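Dezembro, quase meia-noite

Comecei a arrumar os livros às quatro da tarde com a ideia, hoje percebo que ingénua, de acabar antes do jantar. Jantei pão com queijo em pé, com o método Nandier aberto em cima do frigorífico.

O método, para que fique registado e eu me lembre dele da próxima vez que me apetecer comprar um manual de arrumação: cada casa tem um número certo de livros, esse número calcula-se a partir dos metros de parede livre, e tudo o que sobra é "peso". No meu caso o cálculo deu **268**. Não sei a que propósito 268 e não 270, ou 300. A autora apresenta a fórmula na página 19 e nunca mais volta a ela. Tenho uns 700 livros, contando com os que estão em casa da minha irmã e que ela diz que são dela.

Segui as regras durante duas horas, para ser justa. Primeira regra: tirar tudo para o chão. Tirei. Segunda: pegar em cada livro e perguntar se o voltaria a comprar hoje. Esta pergunta é uma armadilha. Não voltaria a comprar o dicionário de latim, mas também não voltaria a comprar o esquentador, e ninguém me manda pô-lo na rua. Terceira: separar por "intensidade de uso", em verde, amarelo e vermelho. Os post-its amarelos acabaram logo e passei a usar os cor-de-rosa, que na fórmula não existem.

Às seis e tal já não conseguia chegar à janela.

Depois há a questão do armário. A estante da sala, a Drukdale que comprei com tanto entusiasmo, está a ceder na prateleira do meio. Na loja garantiram-me que aguentava enciclopédias. A minha só tinha romances e uma coleção incompleta de guias de viagem, e mesmo assim fez barriga. Virei a prateleira ao contrário, que é o que toda a gente faz, e agora tem barriga para cima. Vamos ver quanto tempo dura. Dou-lhe até à Páscoa.

Por isso andei a ver armários mais pequenos, de madeira, com portas. A Bemska tem um bonito, mas custa o que custa e vem em três caixas, e eu já conheço essas tardes. Na Rivera, a loja de usados ao pé do mercado, pediam 80 euros por um com o puxador da gaveta partido. O homem jurou que era nogueira. Cheirava a verniz fresco e por baixo do verniz parecia pinho, mas não entendo o suficiente para discutir, e ele também me pareceu que não. Disse que ia pensar. Ele disse que havia outra pessoa interessada. Há sempre.

O que me agrada num armário com portas é poder fechá-las. A Nandier é contra (capítulo quatro, "O que se esconde, pesa"). Eu acho que o que se esconde, esconde-se, e que há livros que ficam muito bem às escuras: os manuais do curso, os do emagrecimento, os que me ofereceram com dedicatória e que não passei da página dez.

Mas há uma coisa em que lhe dou meia razão, que é a de deixar poucos em cima, à vista. Três ou quatro de pé na prateleira aberta, uma gaveta para a tralha, e o resto atrás das portas. O armário de um lado e três livros de pé na mesa:
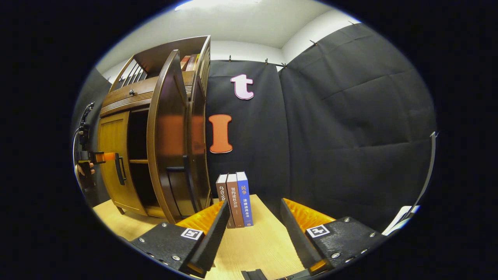

Genalyn Lacson respondeu-me às dez e meia que livros de pé sem nada a segurar caem ao fim de uma semana, que já passou por isso, e que o melhor é deitá-los em pilhas baixas e acabar com a conversa. Perguntou também se eu tinha medido a parede do corredor antes de andar a namorar armários. Não tinha. Fui medir de pantufas, com a fita da costura, e um armário com as portas abertas deixa-me um palmo para passar. De lado passo. Com o cesto da roupa, duvido.

Quanto às pilhas, não me convence. Numa pilha o livro que se quer é sempre o de baixo — já vivi anos com uma ao lado da cama e acabei a ler só os dois de cima, alternadamente. E se três livros grossos não se aguentam de pé sozinhos, então para que é que os fazem com lombada larga? Vou experimentar na cómoda, sem cerra-livros nenhum, e ver se chegam à tal semana.

Balanço da noite, sem fórmula: um saco para dar, meio saco na verdade, porque voltei lá duas vezes buscar coisas. O dicionário de latim fica. Os guias de viagem ficam até eu decidir se ainda vou a algum lado. O livro da Nandier levou post-it vermelho, mas falta-me o último capítulo e já agora quero saber como acaba.

O chão está como estava. Faço um carreiro até à cama e amanhã trato da janela.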